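Section 4: Comparing two grippers on the tabletop test

Applies to the Skorkonska controller with two arms on a shared rail. Read Section 3 before powering the arms. Last revised Tue 12 May by Efren Ocampo.

4.1 Laying out the table

1. Put the clear storage container and the black tray on the left, the teal tray in the center, and the gray dish rack on the right.
2. Pour the rice onto the black tray. Spread does not matter much – the pile changes shape after every run anyway.
3. Load the rack with the test dishes and chopsticks. Leave the teal tray empty.
4. Move each arm to its start pose over its own side of the table.
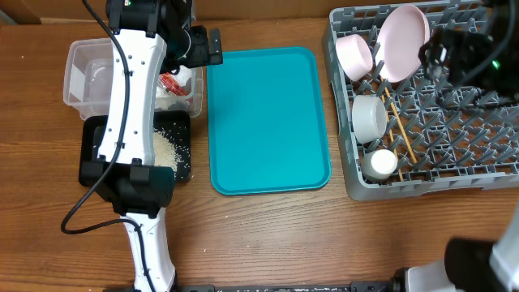 5. Check that each cable has enough slack for the full reach of its arm. If a cable pulls tight at any point, stop and refit the clips as in 3.6.
6. In the controller menu, open Grip Test and enter 600 as the closing force limit for both arms. The factory setting of 970 is meant for rigid parts and can crush a paper cup.

Caution: Keep hands off the table while either arm is enabled. Press the stop button before you reach in to straighten a dish.

4.2 Running the test

1. Start with the right arm. Have it move the dishes and chopsticks from the rack to the teal tray, one at a time.
2. Run the left arm on the rice. It grips a cup by the side and tips it at the black tray.
3. Write down every slip, drop and second try on the Briltden sheet. Chopsticks get their own column.
4. Swap the two grippers between arms, calibrate again, and repeat steps 1 to 3. Without the swap you are comparing arms as much as grippers.

Note: Stray grains on the table are normal. Grains on the mounting rail should be brushed off between runs.

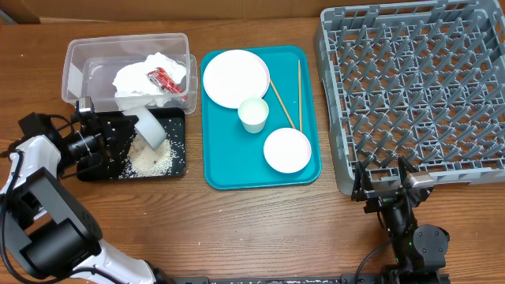

4.3 Reading the results

Compare the sheets item by item. Thin items and round items should be scored separately, and a run that was stopped by hand is left out. Send finished sheets to Chutima Chareonsuk with the gripper serial numbers filled in.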